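Water-Holding Crystals in Potting Soil
Clilbridge course project, final report

Summary

We tested whether water-absorbing polymer crystals let basil go longer between waterings. The crystals are the same general kind of material used in diapers and plant gels. We used two products, Derent and Sunama, and a control with plain soil.

Setup

There were 17 pots in all. Five had no crystals, and the others were split evenly between the two products. Every pot got the same soil and the same amount of water on the first day. After that we weighed them each morning and watered a pot only when the top layer was dry to the touch.

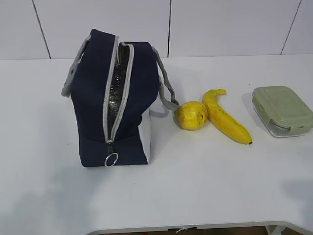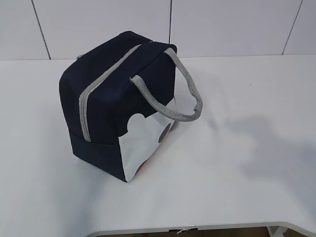 Navy lunch bag with gray zipper trim

By Duván Rengifo and Fidelina Tamayo
Submitted 2019-04-09

Results

The control pots needed water first. Both crystal groups lasted longer, and the Sunama pots lasted longest. Over the whole test we took 209 weight readings. We threw out 13 of them after finding the scale had not been set back to zero.

Plant height was nearly the same in all groups. Two Derent pots had crystals pushing up through the soil after heavy watering, and we had to cover them again by hand.

Problems

The window side of the shelf got more sun. We started rotating the pots in the second week, which was too late for the early readings. We also mixed the crystals in dry. The Santoso handout says to soak them first, and a repeat test in October should do it that way.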